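# Keeping a satellite link up on a rolling boat: project report

My half of the Drostemlow project, written up in January with too much coffee.
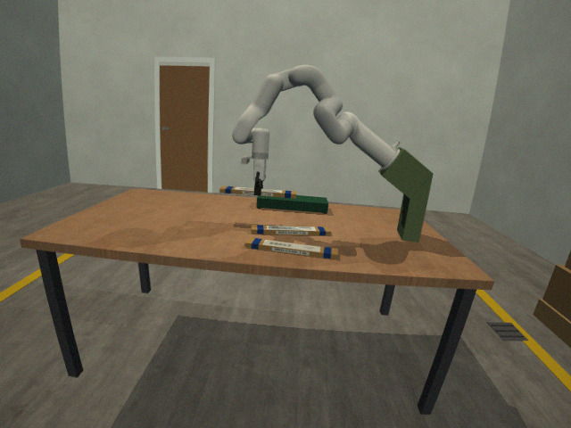
Yee-man Lau thought I should start with the part that went wrong, as the next group will want to know that first. Fair enough! So: I spent most of the fall chasing dropouts that I blamed on the antenna, and the antenna was fine. My pointing code was reading the compass heading late.

Okay, backing up. The Purkomholm is a small research boat with a stabilized dish on the wheelhouse roof. When the boat rolls or turns, the dish has to keep looking at the same spot in the sky, and if it slips more than 2 degrees off, the modem gives up and starts searching again. A fresh search took 40 seconds on a good day, which feels like forever if you're the person trying to send the water data home.

I never got to ride along (seasick in a canoe, long story), so I worked from logs. The crew on the Carkau run sent me 3024 lines of roll, pitch, heading and signal strength, and I wrote a little program in Python that plays them back and guesses where the dish should be pointing at each line. Then I compared my guess with where it was really pointing.

## What I found

Roll was the thing everybody worried about, me included. But the dish handled roll pretty well, even in the lumpy stretch off Cisternas where the numbers swing all over the place. The bad moments nearly all came in turns. I plotted signal against turn rate and there it was, a big ugly dip every time the boat swung hard to port. Starboard turns were better and I still don't have a good answer for that. My guess is the mast gets in the way on one side, but I'd need a drawing of the roof to check, and I asked for one and it hasn't come.

The late heading was my own bug. I was averaging the compass over 600 milliseconds to smooth it out, and then treating the average like it was brand new. In a slow turn you'd never notice. In a fast one the program thinks the bow is still back where it used to be, so it says the dish is wrong when the dish is right. I fixed the timestamps and a whole bunch of my "failures" went away (also two pages of my draft, ouch).

## Stuff I'd change

- Log the heading raw and smooth it later.
- Write down which way the mast blocks the view, with angles.
- Ask the crew to note when they restart the modem by hand, as those look exactly like dropouts in the file.

I also wanted to try a version that predicts the turn from the rudder angle. The rudder column in my logs is blank, so that one's waiting on a new cable.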